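Fladix Kids > Science > Everyday Things

Why do we sort things?

By Nahom Woldemariam
Dec 14, 2024

Think about the place where your family keeps the spoons. Maybe the spoons lie in one part of the drawer and the forks lie in another part. When you want to eat soup, you do not need to look at every fork first. Your hand goes to the correct side almost by itself.

This is called sorting. To sort means to put things in groups, so that the things in one group are alike in some way. People have done it for a very long time, and you do it many times every day, also when you do not notice it.

What is a rule?

Every kind of sorting needs a rule. The rule tells you which group a thing belongs to. Colour can be a rule. Size can be a rule. "Things I can eat" and "things I cannot eat" is a very useful rule, and small babies are still learning it!

The same things can be sorted with different rules. When I was a boy, my aunt Araya had a big tin with 183 buttons in it. I know the number because I counted them on a rainy afternoon. First I sorted them by colour. Then my aunt asked me to sort them by the number of holes, and all my nice groups were broken. A red button with two holes had to leave the other red buttons and go to live with a brown one. The buttons were the same as before. Only the rule was new.

Which rule is the best? It depends on what you want to do. If you must repair a blue shirt, colour is a good rule. If you want to know which buttons fit a small buttonhole, you should sort by size.

Who sorts things?

A library sorts its books. Our library in Endanitz has a shelf of 700 books for children, and the story books stand in the order of the writer's family name. If you know the name, you can find the book quickly.

The post office sorts letters by town, and after that by street. Farmers sort eggs and potatoes by size. Scientists sort animals. They put a bat together with mice and dogs, and they do not put it with the birds, although a bat can fly. Their rule looks at the body and at how the mother feeds her babies - a mother bat gives milk.

Sometimes a thing does not want to fit. Is a tomato a fruit or a vegetable? A person who studies plants says fruit, because it has seeds inside. A cook says vegetable, because it goes in the salad. Both are right, but they use different rules.

Try it at home

You need 12 small things, for example stones, shells or pencils. You also need something with two parts to put them in. An egg box cut in half is good, or two soup plates.

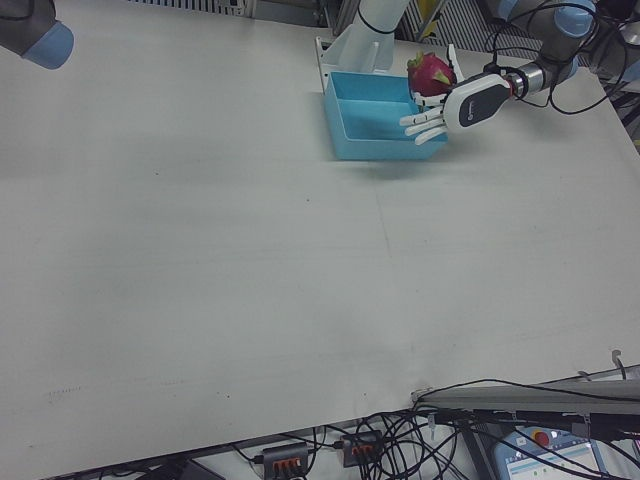

Choose a rule, but keep it secret. Put your things in the two groups, one by one, and ask a friend to watch. Can your friend guess the rule? If it is too easy, choose a harder one, like "things that roll" or "things older than me".

Then mix everything again and let your friend choose. Try to find at least 4 different rules for the same things. You may need to look at them very slowly, and perhaps touch them or smell them too.

If you have one thing left that does not go in any group, do not throw it away. Ask what is different about it. You can change your rule, or you can make a new group with only one thing inside.

More in Everyday Things
Why does bread have holes?
How a zip closes
What is inside a pencil?
The long way of a letter to Filtton
Why do puddles disappear?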